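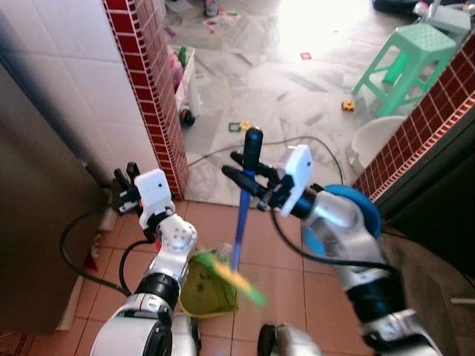 Cleaning the terracotta tile at Munus, with the dark brown cabinet at left and the white wall tile behind it.

Munus gets its old floor back, and its Saturday suppers too

Oct 30, 2024

If you've walked down Londoño Street lately you've probably seen the brown paper on the windows at Munus and wondered, like I did, whether we'd lost another one. We haven't! The teaching kitchen opens again this Saturday with its first supper since May, and the big news inside is on the ground. The gray vinyl is gone and the terracotta tile that was hiding underneath it is being scrubbed up for company.

I stopped in on Monday morning, mostly to be nosy, and was handed a pair of paper shoe covers before I got past the mat. The kitchen is 581 square feet, so there isn't anywhere to stand where you're not on the good part.

A quick bit of history for anyone newer to Brutwood. The building was a bakery for years, then a place that did picture frames, and at some point in there somebody glued vinyl over everything. Sofia Ververidis took the lease and ran her classes on top of that vinyl for a long time (I learned to make spinach pie on it, badly, and then less badly). In May a pipe under the prep sink let go overnight. The vinyl bubbled, and when the plumber peeled back a corner to see how far the water had gone, there was red clay tile looking up at him.

"I thought he was calling me over to see something terrible," Ververidis told me. "I had my hand over my eyes. And then I made him pull up another strip, and another one, and by lunch he was telling me he had other customers."

Getting the tile out was the easy half. The glue was the slow half. It had gone dark and gummy, and it sat right down in the pores of the clay, so anything strong enough to lift it fast was also strong enough to stain. Hatby, the flooring outfit over by the rail yard, did the stripping with a soy-based remover and plastic scrapers, one patch at a time, and then re-did the grout in a light color. I'd worried the new grout would make the floor look busy. It doesn't. The lines are thin and they make the red look warmer, and with the square white tile up on the wall the whole place feels like it was meant to go together all along.

A few of the clay tiles were beyond saving, mainly by the back door where the picture framers seem to have dragged something heavy in and out. Hatby turned up replacements from a school being pulled down two counties over. They're a touch more orange than the originals if you get down and look, and I got down and looked, and I had to be helped back up.

The bill for the floor came to $8,210 — no, let me get that right, Ververidis made me write it down — it was $821 for the replacement tile and the grout, and the labor is being paid off partly in dinners. The Hatby crew will be eating at Munus once a month through next summer. I asked if that was a real contract and she showed me the paper with the signatures on it. Dessert is spelled out.

What's going on now is the cleaning, and it's the part I found most interesting, maybe because I have a tile floor at home that I've been mistreating. Ververidis has moved the string mop out to the garage. A mop like that, she says, just pushes dirty water off the face of the tile and into the grout, and with light grout you see it by the end of the week. The floor gets swept dry first, every time. Then it gets gone over with a long-handled cleaner and plain warm water with a little neutral soap, working from the cabinet side toward the door, and the water gets changed well before it looks like it needs it. No vinegar. She was very firm on the vinegar, which is hard on grout, and I went home and put mine back with the salad things.

The tall dark cabinet stayed put through all of this, by the way. It was too heavy to get out the door without taking the door off, so Hatby worked up to it and around it. It holds the stockpots and the big platters, and regulars would've raised a fuss if it had gone. The sink is new, the pipe under it is very new, and the shelf where everybody leaves their phones during class has been moved farther from the stove. One melted last winter. It wasn't mine, but I was standing next to it.

There's one more coat of sealer to come, and it needs a full night with no feet on it. That's the reason for the paper on the windows, if you were wondering: Ververidis got tired of people tapping on the glass and waving to be let in, and she says she is not able to ignore a wave.

Saturday's supper is lentil soup, roast chicken with lemon potatoes, and a walnut cake, and there are two seatings, at 5:30 and 8. Seats are $24, kids half price, and you pay at the door in cash or by check. The weekly classes start up again the Tuesday after, beginning with bread, then soups, then pie dough in time for Thanksgiving. The sign-up sheet is on the clipboard inside the front door, same as ever, and people who had paid for a class that got canceled in the spring don't have to pay again. She has the old list. If you think you were on it and you're not, bring her your check stub or just tell her which class it was.

She's also asking for old photos. There were 300 or so prints of the bakery days in a box at the historical room, so I'm told, but hardly any show the floor — everybody pointed the camera at the cakes, naturally. If your family has a snapshot from in there with some red tile in it, she would love to make a copy for the hallway. Drop it off any weekday before 3 and she'll have it back to you by the weekend.

Soft shoes on Saturday, please. She didn't ask me to put that in, but I saw her face when I came in wearing boots.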